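The linen cart at the Panagiotou guesthouse in Wikutmont used to take two people to push. Since December it has driven itself from the laundry to the back stairs, and the two people have been trying to work out what to do with the difference.

The building dates from 1935 and has never been easy to clean. Rooms are small, the corridors turn twice, and the laundry sits in the basement. Zulmira Pinheiro, who runs housekeeping, used to start at 6 a.m. sorting sheets by size. An Eltar folding line does that now, along with the folding and stacking. It handles 267 pieces on a full morning.

"I thought I would miss the quiet down there," Pinheiro says. "I don't. My wrists don't either."

What the machines have not touched is the bed. Somebody still has to get down to the mattress, pull the corners and flatten the top by hand. In rooms that are being repainted or refitted, the mattress may be on the floor and everything else pushed to the walls.
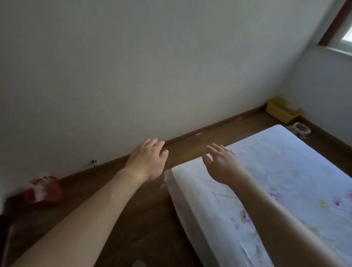
Hands over a floral fitted sheet in one of the small bedrooms. Bed making is still manual work.

Owner Stelios Galanis looked at automating more of it. A supplier offered him a trial of a lifting bed base, and he turned it down after measuring the doorways. The cart and the folding line cost enough, he says, and he expects to be paying for them for another three years.

No jobs were cut, but the jobs moved. The housekeeping team is still nine people. Rok Pavlović spent most of his shift in the basement before the change and now does rooms all day. He likes seeing daylight. He likes the kneeling less, and he asked for knee pads and got them in the second week.

Pinheiro's complaint is about pace. When sheets came up late, everyone had a few minutes to stand around. Now the cart is waiting at the stairs before the first guest checks out, and the morning has no slack in it. She has asked for a fixed break at 10:30 and is still waiting for an answer. Galanis says he is looking at the schedule.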